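Week 4 notes: when the path follower quit on us

Okay, so last time I promised you the story of the Fudport run, and I'm putting it in writing because half of you asked for it after class. Grendia had our little rover doing laps out there, with the Pistar controller on board and the edge-finding code you've all been poking at in lab. It had done 200 laps without a hiccup. Then on 30/04/2022 it drove straight off the pavement into the grass and kept its wheels turning until somebody hit the stop button!

I pulled the log that night. The part I want you to look at is the shadow on the left. Our code hunted for the path edge by looking for a big jump in brightness, and a dark shadow lying over the margin gives you a lovely big jump in the wrong place.

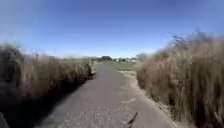
What went wrong, in order

First, the edge finder locked onto the shadow line. The confidence score stayed high, at 257 (our alarm only went off under 70), so nothing complained. On the right there's pale sandy ground next to the pavement, and the code had trouble splitting those two as well. With both edges off, the steering was following a path that wasn't there.

Second, and this one's on me, the bumper stop had been switched off in the settings for a bench test and I never switched it back on. Please don't do that.

What we changed

The Chaturvedi patch compares color and texture along with brightness, and it checks the path width against the last few readings. A sudden change in width now means slow down, then stop. The bumper stop can't be turned off in software anymore. You have to pull a jumper, and the rover won't leave the bench mode without it.

For next time: read the log handout and mark the first line where you'd have stopped the rover. Bring your reasons, we'll argue about it.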